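Foltow Embodied Agents Group
November 2025

We are pleased to share results from our study of instruction following in simulated homes. The work was led by Angeliki Politis and Femi Danladi, with Isla Paewai and Manaia Henare. A short thread follows. (1/9)

The question is a narrow one. When an agent is told to go to a room and find an object, how much of its failure comes from not recognizing the object, and how much comes from stopping at the wrong place? Most benchmarks report a single success rate and leave the two mixed together. (2/9)

Our method, Loltidis, separates them. At each step the agent writes down what it believes it can see and, in a second field, whether it believes it has arrived. Both fields are scored against the simulator's own records. The agent sees only the rendered view – it receives no map and no object list. (3/9) 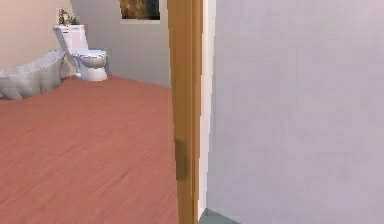
Agent view at a bathroom doorway, with the toilet and part of the tub in sight.

Doorways are where the two scores part most sharply. From a threshold, an agent can name the room correctly and still be several steps short of the goal. Under the usual scoring, an early stop of this kind is recorded as a failure to find the room. We record it as a correct recognition and an incorrect arrival. (4/9)

The evaluation covers 2486 episodes across 20 simulated homes. None of the homes was used in training. Episodes with a broken start position were removed before scoring, and the list of removed episodes will be released with the code. (5/9) 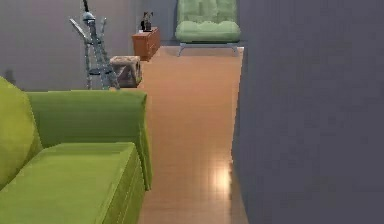 Living areas raised a different problem. Large furniture and nearby walls hide much of the room, and the baseline agent tended to commit to the first seat it saw. "Go to the armchair" often ended at a sofa. With the arrival field in place, the agent kept moving in many of these cases and corrected its choice later in the episode. (6/9)

On recognition alone, the Loltidis agent was correct in 92 percent of episodes. On arrival, it was correct in 65 percent. We consider the gap between the two figures to be the main result of the study. The agent names what is in view far more reliably than it judges where it stands. (7/9) 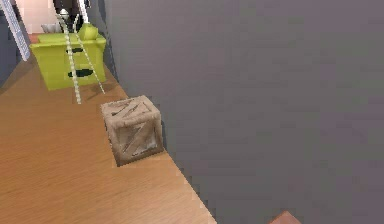 Foltow Embodied Agents Group

Small objects on tables remain difficult. Distance to a crate is hard to judge from one view, and our agent has no depth input. Kirsty Cartwright is testing a variant that takes two views before reporting arrival. Early runs began in August and are not included in the figures given here. (8/9)

Limits: all results are from simulation, all instructions are in English, and every episode has a single goal. We make no claim about physical homes. The scoring code and episode lists will be posted on the Stundberg project page once internal review is complete. Questions on the scoring rules may be sent as replies to this thread. (9/9)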